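Magazine > Homes > Living With It

The Counter That Keeps a Record

By Maiara Bastos
April

The first mark in the kitchen on Vestholm came from half a lemon. It was left face down after supper, and by breakfast there was a dull ring that no cloth would lift. The owners had lived with the marble for 26 days.

They called the shop in Mitevholm that had cut the stone and were told what most buyers are told at the start and then forget. Marble is mostly calcite. Acid eats it. Lemon, vinegar, wine and tomato will all take the polish off, and a sealer does nothing to stop it. Sealer slows down stains, where color soaks into the stone. An etch is a change in the surface, and the only cure is to grind and polish it again.

Győri, who runs the shop, has this talk with customers every week. He keeps an offcut by the register with a row of spots on it from coffee, mustard, olive oil and a cheap red wine, and he asks people to handle it before they sign anything. A few switch to granite on the spot. Most don't.

"They want me to say theirs will be different," he told me. "I tell them to look at the floor of any old post office. If they like that, they'll be fine."
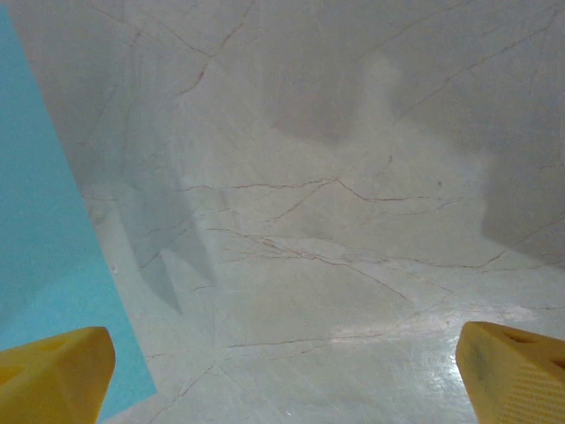
Price is the other part of the talk. Győri's plainest marble starts at 200 dollars a square foot installed, and the quote covers the template, one sink cutout and a straight edge. Curved edges cost more. So does matching the pattern across a seam, which uses up a lot of stone. One couple I met had set aside enough for the slab and nothing for the seam, and paid another 845 dollars to have it done the way they wanted.

Finish matters more than most buyers expect. A polished top shows every etch, because the dull spot sits in the middle of a shine. A honed top is matte to begin with and hides them better, though it takes up oil faster. Győri sells more honed stone each year. He put polished in his own house and says he would do it again.

Daily care is simple. Wipe up spills when they happen. Use warm water and a mild soap with no citrus in it. Plurar, the penetrating sealer his shop uses, goes on with a rag and is buffed off before it dries, and he tells people to test with a few drops of water every 6 months. If the stone darkens under the drops, it is time to seal again.

Oil stains can often be drawn out with a paste of baking soda and water, covered with plastic and left overnight. It may take several rounds. Rust is harder and usually means a call to the shop.

On Vestholm the lemon ring is still there. The owners got a price for repolishing and put it off, and since then it has been joined by others near the stove. They roll out dough at the far end, where the stone stays cool, and they have stopped putting a cutting board under everything. When I visited on a Monday there was a bottle of vinegar standing next to the sink, with a saucer under it.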